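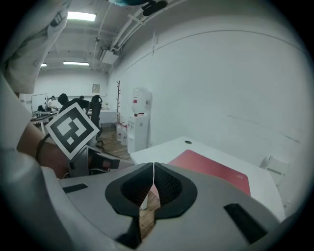
The Small Office, Bit by Bit

I've been meaning to put this page together since January, when we moved into the back office at Terkine, and I finally have enough pictures I like! If you've seen my older galleries you know I get far too excited about desks. I can't help it. The furniture is mostly white, the walls are white, and the wooden floor does a lot of the work of keeping the place from feeling like a dentist's.

We have 13 people sharing the water dispenser on busy afternoons, so it stands against the wall where everyone can get to it without squeezing past a chair (squeezing past chairs was basically the whole sport at the old Fuvis building). The red desk mat was my pick. I wanted one strong color on all that white, and I'd buy it again tomorrow.

Oh, and the grommets – those little round holes in the tabletops for cables. I asked for them specially and I'm very smug about it. There are still cables on the floor, so don't look too hard, I'm working on that one next.

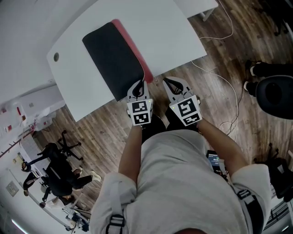
Dark cloth with a red-pink strip, folded on the white table.

I love that dark gray next to the strip! The black office chairs came with us from the old place and they still roll nicely on the wood. More pictures once the shelves from Danzer arrive, which should be in 2 weeks if I'm lucky, 5 if I'm not.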